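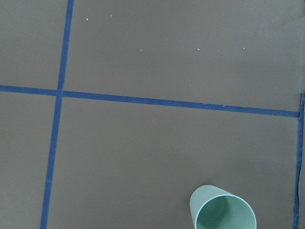

I'd been trying to get this interview since June, when I heard a woman at a flying club talk in Nikton explain to a room full of pilots why so many of them were going to run out of petrol. She was very cheerful about it. Afterwards there was a queue for her that went out past the tea urn, and I had a train to catch, so I scribbled my number on the back of the programme and hoped.

She rang seven months later. She works for Mindberg, a small engineering practice that looks at engine failures in light aircraft, mostly for insurers and solicitors and now and then for an owner who simply wants to know. She asked me to leave her name out of it, as two of her current cases are going to court, and I said that was fine so long as I could ask her anything I liked about fuel.

"Anything you like," she said. "It's all I talk about anyway. My husband has a hand signal."

We met at Huỳnh, the noodle place behind the station, and she had ordered for both of us before I'd got my coat off. I started with the question I thought was the easy one, which was what the difference is between fuel exhaustion and fuel starvation. I'd always used the two words as if they were the same thing.

"Everyone does, and it drives me up the wall," she said. "Exhaustion is when there's no usable fuel left in the aeroplane. You've burned it, or it's leaked, or it was never there to start with. Starvation is when there's plenty on board and the engine can't get at it. Wrong tank selected, a blocked vent, a filter full of muck, water in the line. From the seat they feel the same. You're in a glider you didn't ask for. For me they're two completely different jobs."

So how does she tell them apart, if the aeroplane is in a hedge and the tanks are split open? I had imagined this was hopeless, and I said so, and she waved her chopsticks at me.

"Oh, it's hardly ever hopeless! Petrol kills grass, for one thing. If someone tells me the left tank burst with a good load in it, I'd like to see a patch of dying plants a few days later, and I'd like the people who got there first to say they could smell it. No smell and happy grass, I start to wonder. It isn't proof. It might have rained heavily, or the ground might be very sandy and it went straight down. But I write it in the book."

The book is a real one, a hardback with squared paper, and she had it with her. She gets through one every couple of cases. What goes in it first, she told me, is the position of the fuel selector, and that goes in before anyone moves the wreckage if she can possibly manage it. Then she has to work out whether to believe it. The handle in the cockpit can be knocked by a boot, or by a rescuer leaning in, or turned on purpose by a sensible firefighter who wants the fuel off. The valve under the floor is joined to the handle by a rod on some types, and if the floor has buckled the rod may have dragged the valve somewhere it never was in flight.

"So I take the valve out and I look at it on its own, and then I look at what the pilot says, and then I look at whether anybody touched it. I've had three people each tell me they switched it off. Lovely people. They can't all have done it."

I asked her to talk me through a case from beginning to end, and she picked one that has been settled for years. It was a four-seater, high wing, belonging to a group at Sevel, which is a grass strip with a hump in the middle. The airframe had 3,808 hours on it, nothing remarkable for its age. The engine stopped at 832 feet above the ground, according to the tablet the pilot had been using for navigation, and he put it down in a field of barley and walked away with a sore neck. One tank was nearly dry. The other had a fair amount in it. The selector was set to BOTH.

"Now, on that setting it's meant to feed from the pair of them," she said. "It never feeds perfectly evenly, every owner of that type will tell you so, and they'll tell you at length. But it shouldn't stop. So the insurer's view was that the pilot had been on one tank, run it dry, panicked and switched to BOTH too late to get a restart. He said absolutely not, he never touched it. And you could see why they didn't believe him. It was the tidy story."

She went to look at the vent, because she always does. On that aeroplane air gets into the tanks through a small pipe under one wing, and there's a crossover line to the other side. If air can't get in, fuel won't come out, at least not for long. (I made her draw this. I have kept the drawing, and it has chilli oil on it.) The outside end of the pipe was clean as a whistle. She blew through it and it was clear, and she very nearly left it there.

"I'd packed up! I was in the car. And I thought, you've only tested the bit you can see. So I went back and we got the crossover line out in one piece, and there was a plug in it, sort of muddy and papery. Insect nest. Some little solitary thing had got in there, probably when it was apart for maintenance, and made itself at home."

That didn't finish the job, though, and this was the part I found most interesting. A nest in a pipe is a nest in a pipe. Showing that it stopped the engine meant building the whole thing up on a bench, with the real tanks and the real line, and running fuel through it at the rate the engine would have drawn. They did that 13 times, with different amounts in each side, and they tried the caps too, which have their own little valves and might have let air in. One of the caps did. The other had a rubber seal that had gone hard, and it stayed shut.

"So you needed both," she said. "The nest and the cap. With either one working you'd never have noticed, and I expect nobody had noticed for a good long while. The flow went down and down on the bench until it wasn't enough for full power, and then it wasn't enough for anything much."

Was the pilot pleased? She thought about that for a bit. He was, she said, but he was also cross, and he had some right to be. He'd spent the best part of a year being told what he had done.

I wanted to know whether she had ever gone the other way, and been sure of a mechanical cause and found it was the pilot after all. Plenty of times, apparently. The commonest is the arithmetic. People plan in litres, buy in litres, and read a gauge in US gallons, and somewhere in between they do a sum in their heads with a passenger talking to them. She doesn't put much faith in the gauges either, and told me that a dipstick is only as good as the person who made the marks on it. One she was handed had come from a different type of aeroplane. It read beautifully. It was simply wrong.

Weather comes into it as well. She went on for quite a while about carburettor ice, which is maddening from her side of things as the evidence melts. By the time anybody lifts the cowling there's nothing there. All she can do is look up the temperature and the dew point, ask when the carb heat was last pulled, and say whether it was likely.

"I've written 'cause not determined' on more reports than I'd like," she said. "Clients hate it. One of them asked me to have another think, as if I'd been idle. But if I can't get there, I can't get there, and I'd sooner send a short report than a clever one."

We had been there for two hours by then and they were putting chairs up. I asked what she would like ordinary pilots to do, the ones who fly up to a couple of hours on a nice weekend and don't read reports. She didn't need to think about it.

"Dip the tanks. Do it yourself, even if somebody's just told you they did it. Write the figure down with the time next to it. Drain a bit from every drain, and look at it against something white — people hold it up against a blue sky and then tell me it was blue. Get the vents looked at properly at the annual, the whole run and the cap seals too. And if one side's going down much faster than it did last month, please go and land somewhere and have a look."

I mentioned that I fly a little myself, out of a strip not far from Sevel, and that I couldn't say when our cap seals had last been changed. She wrote down the type in the squared book and asked me for the year. I got an email from her the next morning with a part number in it.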